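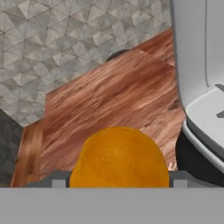 Simulationspakete für Greifaufgaben: Was der Käufer erhält und was er prüfen sollte

Ein Meinungsbeitrag der Redaktion Technik und Beschaffung
Oktober

Wer heute eine Greifzelle plant, bekommt in der Regel zwei Angebote auf den Tisch gelegt: eines für die Hardware und eines für die Simulation, in der die Zelle erprobt und ihre Steuerung angelernt werden soll. Das zweite Angebot wird in den Einkaufsabteilungen meist nachrangig behandelt. Nach unserer Auffassung verdient es eine ebenso gründliche Prüfung wie das erste.

Anlass für diese Stellungnahme ist das Paket Vandstead des Anbieters Wasix, das seit dem Frühjahr auch mittleren Betrieben und beruflichen Schulen angeboten wird. Es umfasst gerenderte Innenräume, eine Auswahl von Alltagsgegenständen, darunter verschiedene Früchte, sowie Ansichten aus unmittelbarer Nähe des Greifers. Die Lizenz kostet 870 Euro je Arbeitsplatz und Jahr. Das Konkurrenzprodukt Kerslake liegt bei 845 Euro. Der Preisunterschied ist so gering, dass er die Entscheidung nicht tragen kann.

Die Oberflächen sind bei Vandstead sorgfältig gearbeitet. Eine Orange trägt eine fein genarbte Schale mit kleinen hellen Sprenkeln, eine rötlich kupferfarbene Fläche zeigt eine deutliche Maserung, und selbst die Wand im Hintergrund besitzt ein Muster aus Dreiecken und Rauten. Für ein System, das seine Umgebung über Kamerabilder erfasst, ist diese Vielfalt von Wert. Es soll lernen, die Frucht auch vor einem unruhigen Hintergrund zu erkennen, und dafür genügt eine graue Modellwelt nicht.

Gleichwohl ist vor dem Schluss zu warnen, eine ansprechende Darstellung bürge für ein brauchbares Verhalten. Die Beleuchtung ist in der genannten Ansicht weich und gleichmäßig, harte Schatten fehlen. In einer Werkhalle mit Oberlichtern und wechselnder Bewölkung sind solche Verhältnisse selten. Der Anbieter liefert in der Grundausstattung zwei Beleuchtungsprofile mit. Das halten wir für zu wenig, zumal weitere Profile gesondert zu vergüten sind.

Schwerer wiegt die Frage der Kontaktmodelle. Das Nachgeben einer Schale unter Druck, die Reibung an den Fingern des Greifers, die Verlagerung des Schwerpunkts beim Anheben: Dies alles lässt sich einem Bild nicht entnehmen, und es entscheidet doch über den Nutzen der Anschaffung. Die Produktunterlagen von Wasix widmen dem Thema zwei Seiten. Angaben darüber, an welchen realen Gegenständen die Werte ermittelt wurden, haben wir dort nicht gefunden. Kerslake ist in diesem Punkt ausführlicher, bietet allerdings die schlichteren Räume und eine deutlich umständlichere Bedienung.

Positiv zu vermerken ist die Nahsicht am Greifer. Viele ältere Pakete beschränkten sich auf eine Übersichtskamera, die den Arbeitsraum von oben erfasst. In der Praxis verdecken jedoch Finger und Gehäuse im entscheidenden Augenblick einen Teil des Gegenstands. Auch die Orange ist hier nur mit ihrer oberen Wölbung zu sehen, der Rest liegt hinter einem grauen Bauteil. Ein Lernverfahren, das mit derartigen Verdeckungen nicht umzugehen weiß, wird am realen Gerät Schwierigkeiten bereiten. Dass Vandstead sie nicht beschönigt, spricht für das Produkt.

Kritisch sehen wir hingegen die Bindung an die hauseigene Schnittstelle Ditness. Eigene Gegenstände lassen sich zwar einlesen, die damit erzeugten Aufzeichnungen aber nur innerhalb der laufenden Lizenz weiterverarbeiten. Für Schulen, deren Mittel jährlich neu zu beantragen sind, ist dies eine erhebliche Einschränkung. Die Ergebnisse eines Schuljahres dürfen nicht davon abhängen, ob der Haushalt des folgenden rechtzeitig beschlossen wird.

Wir empfehlen daher, vor Vertragsschluss eine Probestellung zu vereinbaren und in dieser Zeit mindestens einen Gegenstand aus dem eigenen Betrieb sowohl in der Simulation als auch am vorhandenen Gerät greifen zu lassen. Die Abweichungen sollten schriftlich festgehalten und dem Anbieter vorgelegt werden. Ferner ist auf ein Ausfuhrrecht für sämtliche selbst erzeugten Daten in einem offenen Format zu bestehen - nötigenfalls gegen einen Aufpreis, der dann in den Preisvergleich einzubeziehen ist.

Einrichtungen, die bereits über eine Lizenz verfügen, sollten die Frage der Datenausfuhr spätestens bei der nächsten Verlängerung ansprechen. Die Kündigungsfrist beträgt nach den uns vorliegenden Bedingungen ein Quartal.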